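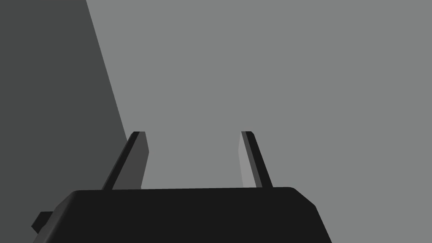

fennelrow replied: leave them cold. Unheated garage is fine, porch is better, the kitchen is the one place I wouldn't keep them past Halloween.

Backyard Insects > Butterflies and Moths > Raising

Swallowtail chrysalises still not hatched, do I bring them in or leave them out??

Posted November 12, 2020
244 views
3 replies

parsleythief

Ok so quick version. Found black swallowtail caterpillars on my parsley in September, big fat green ones with the black bands. Brought three in, fed them parsley and a bit of dill, they all went through the wandering-around-and-pooping thing and made chrysalises on sticks. Great. Kids loved it.

Thing is the ones I raised in the summer came out in under two weeks. These have just sat there. No color change, no wings showing through, nothing. Two are brown, one is green. They've been on top of the fridge in a mesh cage (the Wamell pop-up kind, zipper on the side) and it's warm up there, low 70s I'd guess.

I've read so many different things now. One site says they overwinter and need cold. Another says keep them warm or they die. A lady at the nursery said the green one is a summer one and will hatch any day and the brown ones are winter ones. Somebody else said if they haven't hatched by now they're dead, toss them. I don't want to toss them!!

So –

Are they dead? How do I tell without wrecking them?

If they're alive do they go in the garage, outside, or the actual refrigerator? We're in Isov, winters are cold but not crazy, snow on and off, some nights down in the teens.

Do I have to water them or anything? And if one comes out in January what do I feed it, there's nothing blooming.

Also one of the sticks fell over and the chrysalis came off it, silk and all. It's just lying on a paper towel. Is that one a goner.

Sorry for the pile of questions, typing this before work.

fennelrow

Not dead, most likely. They're in diapause, insect version of hitting pause. Black swallowtails spend the winter as a chrysalis and the caterpillars "decide" on it mostly from day length while they're growing. Short September days = winter chrysalis. So totally normal that these are doing something different from your July batch.

Color doesn't tell you anything about it, with respect to the nursery lady. Green or brown goes more with what they pupated on and what was around them. I've had green ones sleep all winter and brown ones pop out in ten days in August. If yours had all been brown I'd say the same thing.

Telling if they're alive. Look, don't squeeze. A good one is kind of matte, holds its shape, has some weight. Pick up the loose one (you've got a loose one, use it) and it should feel like there's something in there. Sometimes they wiggle the abdomen when you handle them, sometimes not, a winter one can be very still and be fine. Bad signs: light as a paper wrapper, segments stretched way out, caved in, dark and mushy, smell, leaking. Or a neat round hole, that means a wasp grew up in there and left. Happens a lot with wild-collected caterpillars, not your fault, the wasp got to it before you did.

Where to put them. Get them off the fridge. Room temp is the problem, they may wake up too early and then you've got a butterfly in January with no flowers and no mate. Other thing that happens indoors is they just burn through reserves and dry out, furnace air is brutal.

What I do: cage goes on the north side of the house, on the porch, out of the sun, up off the ground, strapped to something so the wind won't take it. Rain and snow can blow on it a little, that's fine, they're built for that. Just don't let it sit in a puddle. Teens at night will not hurt them, they make their own antifreeze more or less.

Since yours have been warm for weeks I'd step them down. Garage or coldest room for a week, then out. Don't go from the fridge top straight into a hard freeze.

Mice!!! Mice will chew right through a pop-up cage. Lost a whole season's worth that way, came out in December and there was a hole in the corner and a few bits of shell. Hardware cloth around the cage, or put the sticks inside an old wire birdcage, whatever you have. Mice are worse in the garage than on the porch if you ask me.

Water: if they're outdoors, skip it. Garage, mist lightly every couple of weeks. Lightly. Mold is real.

The loose one isn't a goner. Lots of ways to reattach, I'll let somebody else cover it, I'm bad at it. Worst case it can lie on a paper towel all winter as long as it's next to something rough it can climb when it comes out. They have to hang to get the wings straight, that's the part that matters.

And leave them out there till spring. They come out when they come out, for me it's late April into May. Had one sit until June once and I'd given up on it.

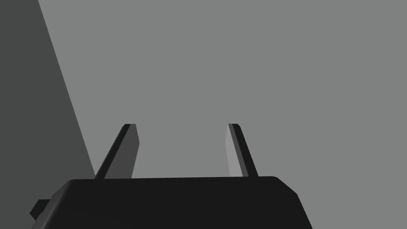 Rendered view, gripper body across the bottom.

tieudill

Agree with most of that except I'm a refrigerator person. My winters here in Tiêu are too warm for the porch method so I had to figure it out, no garage either. Works fine but it's more babysitting.

Set mine at 39. Not the door, the door swings too much every time someone gets milk. Back of the bottom shelf. Plastic food box with a few pinholes, damp (not wet) paper towel in one corner, chrysalises NOT touching the damp part. A fridge pulls moisture out of everything so if you leave them in an open dish they turn to raisins by February. Check once a week, change the towel, wipe out any condensation. If you see fuzz, take them out and brush it off with a dry soft paintbrush and leave the lid cracked for a day.

No apples in there with them, somebody told me the gas is bad for them. Don't know if that's true but I don't do it.

Label the box. I'm serious. Write DO NOT THROW OUT on it, in marker, big.

Reattaching. Two ways:

Glue – if there's a wad of silk still stuck on the tail end, put a small dot of low temp hot glue on a rough stick, count to ten so it isn't scorching, then press just the silk into it. Silk only, not the body. Swallowtails sit head up with a silk belt around the middle so a single dot at the tail leaves it flopping, you have to lean it or loop a bit of thread loosely around for the belt. Fiddly.

Pocket – easier, I do this one now. Roll a little cone out of plain paper, tape it, tape the cone to a piece of bark or a rough stick, set the chrysalis in tail down, head up. Cone should come up maybe half way. When it comes out it grabs the paper and climbs. Make sure there's space above it, several inches, wings need room to hang down.

I bought the Clekby pupa clips for this once, wouldn't again. Too stiff. Paper's free.

Spring: take them out when you've got stuff blooming and nights aren't freezing anymore. Put them in the mesh cage somewhere bright, no direct sun, mist in the mornings. Mine take two or three weeks to wake up, some longer. The day before, the shell goes dark and kind of see-thru and you can see yellow spots. Then don't touch the cage, don't let the kids bump it. Give it a few hours after to dry off before you let it go, sunny afternoon is best.

If one does come out mid winter anyway – sugar water, one part sugar to ten of water, on a cotton pad, or a slice of orange. You may have to stand it on the pad and uncurl the tongue with a toothpick the first time. They live a week or two in a cage. Kind of sad but the kids can watch it.

zucchinimoth

just leave them outside, mine were on the side of the trash can all winter and hatched fine. plant more parsley

parsleythief

Thank you so much!! Checked the loose one on my lunch break and it WIGGLED. Nearly dropped it. The two on sticks look ok too, no holes, the green one feels heavier than I expected from something that size.

Going with the porch. Moved the cage to the back bedroom for now, we keep the vent closed in there so it's chilly, then garage for a few days, then out. We've got the mice so I'm getting hardware cloth this weekend. Doing the paper cone for the loose one, kid already made four of them out of construction paper, is construction paper ok or does the dye matter?

fennelrow

Construction paper's fine as long as it stays dry. On a porch it'll go soggy and bleed, so I'd use a coffee filter folded over a couple times or a bit of brown bag. Poke a tiny hole in the point so water doesnt collect. And tape won't hold all winter outside, use a staple or a thumbtack.

Put the cage where you'll walk by it in April. Mine's by the back door, otherwise I forget and they've been out and flapping for a day before I look.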